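Vevico Counter Set: Wicker Basket, Round Plate and Tray
Reviewed by Nadège Masson
Kitchen storage and serving, 19th November

The Vevico counter set consists of a rectangular wicker basket, a shallow round plate and a flat black tray. It is sold for holding produce on a counter between shopping and cooking. I used it daily for 73 days in a kitchen with limited counter depth. The parts can also be bought separately. Food is not included.

Basket

The basket is the largest item and the one most buyers will want the set for. It has rounded corners and a thick rim that stands slightly proud of the wall. The weave runs in narrow ridges, light strands with darker grooves between them. The ridges are close enough that small chilies do not catch, though onion skin does. 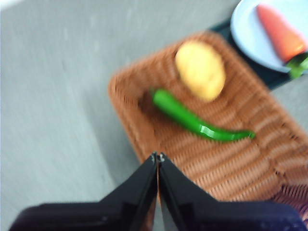
Basket with a potato and a long green chili; plate with a carrot behind.

Capacity is moderate. I kept potatoes at one end and peppers at the other, and had no trouble with either in a single layer. Stacked two deep, the potatoes at the bottom are hard to check, and I found one soft after eight days. A second basket would be a better solution than a deeper load.

The rim is comfortable to grip when the basket is full. Lifted from one short side only, my basket flexed and creaked. Use both hands. Dry soil collects in the grooves and has to be brushed out; a vacuum nozzle also works. Vevico states that the basket must not be soaked, and I did not test that.

Plate

The plate is round and shallow, with a smooth rim that curves upward. The color is a pale blue that looks close to white under a strong lamp. Against a dark counter it reads as clearly blue, and the underside looks a shade deeper.

The curve of the rim matters in use. A whole carrot placed on the plate stays put while the plate is carried level. Leafy tops overhang, as they would on any plate this shallow, and should be trimmed if counter space is tight. Picking the plate up by one edge is easy enough because fingers fit under the rim. 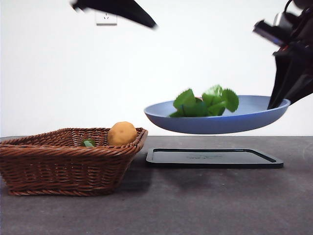 Tray

The tray is flat, black and rectangular. Its job is to mark out a place for the plate and to catch grit and water. It does the first well. As a drip catcher it is only adequate, and washed greens should be drained before they go near it.

It shows flour and lime spots quickly. On a dark gray tabletop it is visually quiet; on a white counter it will dominate. My sample moved when pushed from the side, so I put two small pads underneath, after which it stayed where it was.

Everyday use

My routine was to move whatever was needed for the meal from basket to plate, carry the plate to the sink, and return it to the tray. The arrangement saves a trip to the pantry and keeps unwashed items off the cutting board. The plate is also a reasonable size for a single long vegetable laid straight across the middle.
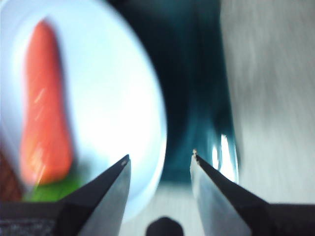 Compared with the Moulin set

The Moulin set I tested in January has a wire basket and no tray. Wire is easier to clean and leaves marks on soft tomatoes. The Vevico basket is gentler on produce and slower to clean. Moulin's plate is heavier and had a small chip in the rim by the end of that test. The Vevico plate has none so far.

Verdict

Recommended for potatoes, carrots, peppers and similar firm produce. Less suitable for anything wet. Buyers who already own a tray should order the basket and plate alone.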